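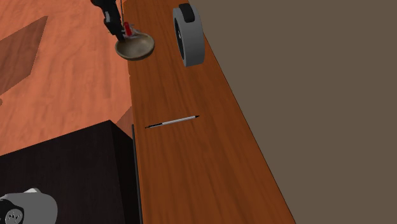
Sewing room notebook, April

Started at 9 this morning with the corduroy overshirt, version two. Version one fit like a feed sack, so I took the side seams in and moved the shoulder point toward the neck. Big improvement already, and I haven't even set the sleeves! The cloth is the rust corduroy from Lemieux, the wide wale, and I'm still in love with it even though it sheds all over my black pants every single time I cut into it.

Nap goes UP on this one. Wrote it on the pattern envelope as well, so whoever borrows it next has no excuse. The color gets a lot deeper that way and the collar looks almost velvety against the body.

Pressing: face down on a scrap of the same corduroy, lots of steam, barely any weight. I got lazy on the left pocket flap and now it has a shiny patch. Brushed it, steamed it again, brushed it again -- still shiny. Recut the flap.

Collar stand. I used the Fusis light interfacing on the outer stand only and it's a bit floppy for my taste. The medium might be too stiff once there are 4 layers of corduroy in there, so I want to try light on both sides first (there's a strip left in the blue drawer, please don't use it up).

Buttons: 6 down the front, spaced wider than the pattern says so the top one sits lower and you can wear it open over a turtleneck. I tried horn and I tried the matte green from Fineck, and the green wins by a mile. It looks like something you'd find in a really good secondhand shop.

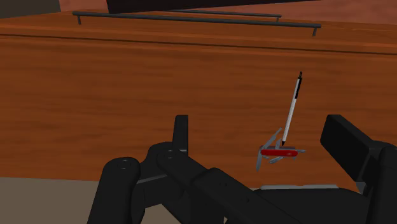 Afternoon, sleeves and lining

Sleeves in by 3, with far less swearing than last time. I took some of the ease out of the cap and it went in without a pucker. The cuff is still too deep for me, I'd like to fold it back once and see the lining. That's the striped cotton from Skendow, and it slides over a sweater better than I expected a cotton to.

Still to do: buttonholes (test on scraps first!!), hem, second pocket flap.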